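Chapter 11
Folding and Storing Clothes

What you will learn in this chapter
How fabric type affects the way a garment should be folded
How to set up a work surface for folding
The basic long fold and the thirds fold
How to correct a fold that has gone wrong
How to choose between folding, hanging and rolling

Words to know
pile, nap, fold line, crease, seam allowance, bulk, ground fabric

Clothes spend far more time in storage than they do on the body. A sweater worn once a week for a few hours sits in a drawer or on a shelf for the rest of that week, and the shape it holds there is the shape it has when it is taken out again. Chapter 10 dealt with washing and drying. The present chapter picks up at the point where the laundry is dry, sorted, and ready to be put away.

Most people learn to fold by copying someone in their household. The results vary. Some families fold everything into squares, some roll, and some fold only what will show. None of these is wrong, but each one suits certain fabrics and certain storage spaces better than others. A student who knows why a fold works can change it to fit a new drawer or a new kind of garment.

11.1 The Work Surface

A fold can only be as flat as the surface under it. A table at hip height is the best choice for long sessions because the worker does not have to bend. In most homes, though, folding is done on a bed. A bed is wide, it is clean, and it is usually close to the dresser or closet where the clothes will end up.

The drawback of a bed is that it gives. A mattress sinks under the hand, and a thick blanket on top of the bedding sinks further. When you press on a fold line, part of the pressure goes into the blanket and the crease comes out soft. Plush surfaces also grip. Two fabrics with a raised pile tend to hold on to each other, so a fleece top laid on a plush blanket will not slide when you pull it straight. You have to lift it and set it down again.

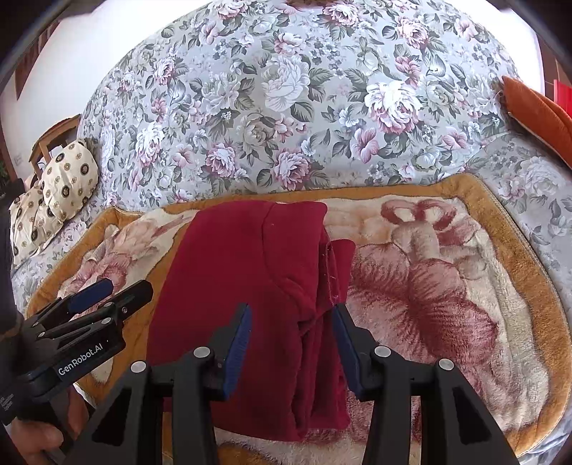

Figure 11.1 A dark red garment folded on a plush blanket. Note the stacked folds toward the bottom and the stitching exposed along the right side.

Several features of a folded garment are easier to judge from directly over it than from the side. Look first at the outer edges. A long smooth edge means that the fabric was turned over in one movement along a single fold line. An uneven end means that the layers underneath were not the same length when the fold was made. Next, look for places where the inside of the garment shows. Loose threads and seam stitching belong on the wrong side of the cloth. If they can be seen on the outside of the bundle, one layer has turned or slipped. Nothing is damaged, but the bundle will be thicker on that side and may lean in a stack.

Finally, check for lint. Dark fabrics show every pale speck, and a speck that is folded in will still be there in October when the garment comes out of storage. Pick it off or use a lint brush before the last fold is made.

11.2 Fabric and Bulk

Bulk is the thickness that a garment adds to a stack once it is folded. It depends on the weight of the fabric and on the number of layers. A cotton T-shirt folded in thirds and then in half is still thin. A heavy fleece folded the same way may be as thick as a pillow and will try to open up by itself.

For this reason, the rule for thick fabrics is to make fewer folds and make them longer. A long rectangle takes up more of the shelf, but it stays closed and stacks well. It also puts fewer creases in the pile. Pile that is pressed in one place for months can become flattened, and on some fabrics the line remains after washing.

Knits need similar care for a different reason. A knit stretches, and its own weight will pull it out of shape on a hanger. Fold knits and lay them flat, with the heaviest ones at the bottom of the stack.

11.3 The Long Fold

The long fold is used for sweaters, fleece tops, robes and other thick garments.

1. Lay the garment face down and smooth it from the center outward.
2. Bring one side in toward the center. Lay the sleeve straight down along the body.
3. Bring the other side over the first. The two fold lines should run parallel.
4. Check both ends. If one layer is longer, open the last fold and pull that layer straight.
5. Fold up from the hem once. Stop there if the fabric is heavy.

The most common fault in step 3 is a diagonal crease. It forms when the top of the garment is carried farther across than the bottom, and the extra cloth settles into a slanting flap.

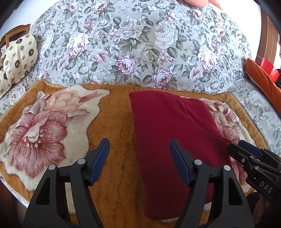 Pressing down on a slanting flap will only set it in place. Open the fold back to the last straight edge, smooth the layer under it, and bring the side over again with one hand near the shoulder and the other near the hem, so that both ends move the same distance.

Beginners often work with one hand and use the other to hold the garment still. This is fine for small items such as washcloths. On anything longer than the forearm, the free end lags behind and the fold twists. Use both hands for the turn, then hold with one and smooth with the other.

Trying It Out

Sang-wook Hong and Josué Andrade share a bedroom with one dresser and 2 shelves. Sang-wook owns mostly T-shirts. Josué has 3 fleece tops and a heavy robe, and the drawer he uses will not close over them. They have been folding everything into squares of the same size.

Write a short plan for the room. Decide which garments should go on the shelves, which should go in the drawers, and what fold each one should have. Be ready to explain how fabric weight affected your choices.

11.4 Folding, Hanging or Rolling

Before you fold anything, decide whether it should be folded at all. Woven shirts, pleated skirts and lined jackets keep their shape better on a hanger. Sweaters, fleece and most knits should be folded. Rolling works well for T-shirts, pajamas and travel, where a few soft wrinkles do not matter and space does – a suitcase being the usual case.

The amount of space available will often settle the question. Measure the inside of a drawer before choosing a fold, including its height with the drawer closed. The next section shows how to turn those measurements into a folded width for each kind of garment.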